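Print this page | E-mail this to a friend

A morning at the Presero open day, Plindthorpe

Posted 30/05/2023

I almost drove right past the place. If you've ever been to Plindthorpe you'll know the industrial park has two entrances and the sign for one of them is behind a hedge, so I went around the loop twice and came in by the loading dock, where a very patient man in a safety vest pointed me back toward the visitor lot. (Park in the gravel part if you go. The paved part is for staff and they do check.)

Presero makes training recordings for robot arms. People do small everyday jobs with hand-held grippers, the cameras on the gear record it, and all of that goes off to teach the machines. I'd signed up for the tour hoping to see big arms swinging around, and we did get ten minutes of that at the end, but what I came home wanting to write about was the rule book. I know! Stay with me. I spent a good part of my working life in a print shop writing safety sheets that ended up under coffee cups, so when somebody shows me a set of rules that people are really following, I get a little excited.

The sign-in

You get a badge, a pair of clip-on shoe covers and a card with the visitor rules. Phones go in a locker. Long hair gets tied back, lanyards get tucked inside your shirt, and you don't step over the yellow line on the floor unless you've been waved over it. I got told off in the first five minutes for leaning across it with my elbow, very nicely, and I deserved it.

Our guide was Doaa Zerouali. Her title is something like floor practice lead, which she said means she writes the rules and then gets complained to about them. She had our group laughing before we'd left the lobby. She also handed out the real rule book, the one the operators use, which they call the Tinico sheets after the project it was first written for. It's thinner than I expected. I'd pictured a binder, and it's more like a church bulletin.

At the tables

The recording room is kept dark past the work area and bright where the hands are, so give your eyes a minute. We watched a session with a lamp. The operator has a gripper in each hand, and for a job like this one gripper goes up against the base and the other stays open over the board until it's wanted. It's slower than you'd think. I kept wanting to reach in and just shove the thing along myself.

A lamp job has its own page in the sheets, and I copied some of it down in the parking lot afterward (they said that was fine). A lit bulb counts as hot from the moment it's switched on, and it goes on counting as hot for a good while after it's switched off, whatever type of bulb it is. You take hold of the base and leave the glass alone. If the lamp has to travel, its cord gets checked from end to end first, and the operator says "cord clear" out loud. Somebody in our group asked why you'd say it out loud if you were working by yourself, and Doaa said try it at home for a week and see how many things you catch. I've been doing it with the stove. My husband thinks I've lost it. 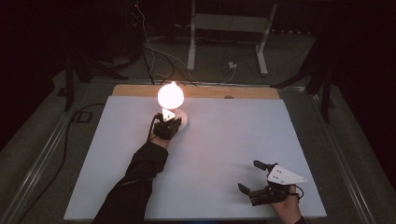

Cables, cables, cables

If you took all the cable talk out of our tour we'd have been done by ten thirty. Every gripper has a cable, the cameras have cables, the things being moved around have cables, and all of it has to go someplace that isn't across somebody's feet or under somebody's wrist.

The rule I liked best was the arm rule. A gripper cable runs back along your forearm, so it follows your arm when you reach and doesn't sweep the table. When you swap operators, the new person starts the cable over from scratch and doesn't just inherit the last person's arrangement. Doaa said that one got written after a batch called Quaye (they name batches after nothing in particular, as far as I could tell) where a cable kept drifting across the view, and 2000 recordings had to be pulled. She didn't sound mad about it. She said it was the cheapest way they could have found out, as it was only recordings and not somebody's teeth.

Floor cables were where I thought they could do better, and I said so, and she wrote it down in front of me. The sheets say to keep them bundled and out of the walking path, but they don't say who checks or when. In my old shop we had it on the opening list with a box to initial. People forget what isn't on a list.

The bit about outlets

One page is all about things with power in them, and the wording is much stricter there than anywhere else. No gripper finger goes into a socket or a USB port, ever, plugged in or unplugged. The unplugged part got some pushback from a man behind me, who said he did wiring for a living and dead is dead. Doaa's answer was that the person can tell and the robot learning from the recording can't. If it sees a hundred clips of metal or plastic fingers poking at outlets, that's what outlets are for, as far as it knows. I thought that was a terrific answer. It's the same with kids, really! You don't let them stick a fork in the toaster on the days it happens to be unplugged.

So with a round white hub like the one on the table, with outlet slots and a couple of USB ports in the top, the practice is to come in from the sides with the fingers open wide, close on the body of the thing, and stay off the top face completely. Anything tall standing up out of the base counts as a handle only if the job page says so.

There's also a two-person rule. When two people share a table they agree before they start who owns which side, and nobody crosses over without saying so. Hands come in from the edge. If grippers touch, everyone stops, even if it was the tiniest tap, and both fingers and pads get looked at. I asked if the wrinkled-up padding on a finger is a reason to stop and the answer was no, wrinkles are okay, lifting is not. If you can get a fingernail under the edge of the pad it's time for a new one. They also swap pads out after 1000 grips no matter how good they look.
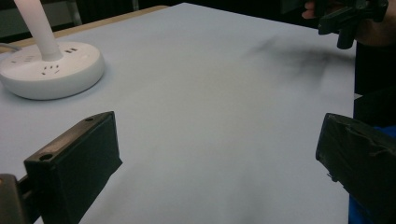 Sleeves, and other things people argued about

The clothing rule is short: sleeves snug at the wrist, nothing dangling, any color you want. I was surprised by the color part. I'd have guessed they'd want everybody in the same gray smock, but Doaa said the homes these machines go into are full of people in all sorts of clothes, so the operators may as well look like people. Jewelry comes off, wedding rings included, and there's a little dish with your name on it at the door. One of the operators told me the ring thing was the only rule she'd really hated at first.

Then there's the break rule, which got the biggest reaction from our group. You record for 25 minutes and you stop, even if you're mid-job and it's going great. Those grippers don't look heavy but I got to hold one in the hallway and after a couple of minutes with my arm out I was ready to put it down. My shoulder's not what it was, granted.

What I'd steal

We finished in the arm hall, behind a fence with a gate that kills the power when it opens. They made all of us open it once so we'd believe it. Very satisfying clunk. The sign on the fence says who is allowed to reset it, by name, and the names were current, and if you've worked anyplace with signs like that you'll know how rare that is.

Each rule in the Tinico sheets has the month it was last read over printed next to it, and if it goes a year without being read it comes out until somebody argues it back in. I've already emailed my old boss about this. The sheets started at 210 rules, Doaa told us, and that was when no one followed them.

Coffee was decent, the muffins were gone by the time our group got there. The next open day is in August and you have to book ahead. Bring a sweater, the recording room is chilly, and closed-toe shoes or they'll send you back to your car like they did the lady in front of me.

Print this page | E-mail this to a friend

Comments (4)

marnie_k
I was in the group after yours, we got muffins!! Agree about the shoes. The man at our gate opened it three times, he liked the clunk too.

Old Sparky
I'm with the wiring guy, dead is dead, but I'll give her the point about the robot not knowing. I wouldn't let my apprentice poke at one either.

T. in Plindthorpe
Is the tour okay for a 12 year old? The booking page doesn't say.

marnie_k
@T. there were a few kids in ours, older ones. I'd call and ask about the arm hall though, they kept those kids with a grown-up the whole time.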